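Streichquartett am Küchentisch

17. Juni 2021

Seit ein paar Wochen höre ich beim Frühstück Streichquartette, und ich muss gestehen, dass der Kaffee darüber regelmäßig kalt wird. Angefangen hat es mit einer Kiste Schallplatten, die mir meine Tante beim Ausräumen ihres Kellers in die Hand gedrückt hat (»Nimm du die, du hast doch noch so ein Gerät«). Das Gerät habe ich tatsächlich noch, einen alten Plattenspieler mit einem Deckel, der nicht mehr oben bleibt und den ich deshalb mit einem Kochbuch abstütze.

In der Kiste war viel Operette, einiges an Weihnachtsmusik und ganz hinten, etwas wellig, eine Platte mit den beiden Streichquartetten von Leoš Janáček. Nun kannte ich von Janáček das, was man eben so kennt: die Sinfonietta mit ihren vielen Trompeten, ein bisschen »Das schlaue Füchslein«, das ich vor Jahren einmal in einer Schulaufführung gesehen habe. Kammermusik von ihm hatte ich nie bewusst gehört, und ich legte die Platte auch eher aus Pflichtgefühl auf, während ich Rhabarber schnitt.

Nach ein paar Takten habe ich das Messer hingelegt. Ich weiß nicht, wie ich es anders sagen soll. Da fängt etwas an, eine kleine seufzende Figur, und noch bevor man sich darin eingerichtet hat, fährt einem das Cello dazwischen, ganz nervös und schnell, und dann kommt der Seufzer wieder, und so geht das fort. Das erste Quartett trägt den Beinamen »Kreutzersonate«, nach der Erzählung von Tolstoi, die wiederum nach der Violinsonate von Beethoven heißt. Ich habe die Erzählung danach wieder aus dem Regal geholt und fand sie noch unangenehmer als damals im Studium. Janáček hat sich beim Komponieren offenbar vor allem für die Frau interessiert, die bei Tolstoi kaum zu Wort kommt, und das hört man, finde ich, in jedem der vier Sätze.

Das zweite Quartett heißt »Intime Briefe« und entstand 1928, in seinem letzten Lebensjahr. Er war über siebzig und seit langem in eine sehr viel jüngere, verheiratete Frau verliebt, der er Hunderte von Briefen schrieb. Man kann das rührend finden oder ein wenig peinlich, ich schwanke je nach Tagesform. Die Bratsche spielt darin eine große Rolle; ursprünglich wollte er an ihrer Stelle sogar eine Viola d’amore haben. Am schönsten ist für mich die Stelle im dritten Satz, die wie ein Wiegenlied schaukelt und dann plötzlich so laut aufschreit, dass bei mir der Hund aus dem Zimmer geht. (Er kommt beim vierten Satz wieder, den mag er.)

Weil die alte Platte in der Mitte der zweiten Seite hängen bleibt, habe ich mich nach einer neueren Aufnahme umgesehen und bin beim Candell-Quartett gelandet, dessen CD bei dem kleinen Label Puser erschienen ist. Die vier spielen trockener, als ich es von meiner Kellerplatte gewohnt war, mit wenig Vibrato und sehr kurzen Pausen zwischen den Ausbrüchen. Beim ersten Hören war mir das fast zu streng, und ich habe die CD zwei Wochen liegen lassen. Beim nächsten Mal, an einem verregneten Sonntag mit einem Hefezopf im Ofen, habe ich dann gemerkt, wie viel man auf einmal von den Mittelstimmen versteht! Bei der zweiten Geige gibt es da Dinge, die mir vorher völlig entgangen waren, gläserne Töne ganz nah am Steg, bei denen es einem kalt den Nacken hinaufläuft.

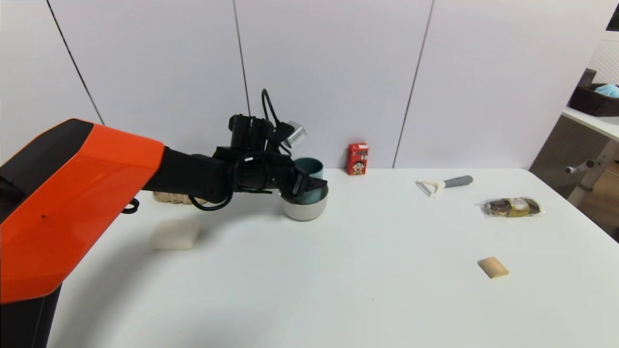 Orange und Schwarz über weißem Tisch.

Gekauft habe ich die CD übrigens im Laden, bei Akcombe, wo die Klassik inzwischen ganz hinten neben dem Treppenaufgang steht. Ich gehe da gern hin, auch wenn ich selten mit dem herauskomme, was ich gesucht habe. Das Beiheft hat ordentliche Texte auf Deutsch und Englisch, leider in einer so winzigen Schrift, dass ich die Lesebrille und die Leselampe brauchte. Dafür sind ein paar Zeilen aus den Briefen abgedruckt, und die liest man am besten erst nach der Musik.

Wer sich lieber langsam herantastet, dem würde ich zum zweiten Quartett raten und dort zum ersten Satz, abends und nicht zu leise. Und vielleicht nicht gerade beim Rhabarberschneiden. Im September spielt das Candell-Quartett bei uns im Gemeindesaal, mit Janáček vor der Pause und Dvořák danach, und ich habe gleich 2 Karten bestellt, obwohl ich noch gar nicht weiß, wer mitkommt. Meine Tante behauptet, sie habe die Platte damals nur wegen der Hülle gekauft, aber gefragt, ob noch ein Platz frei ist, hat sie trotzdem.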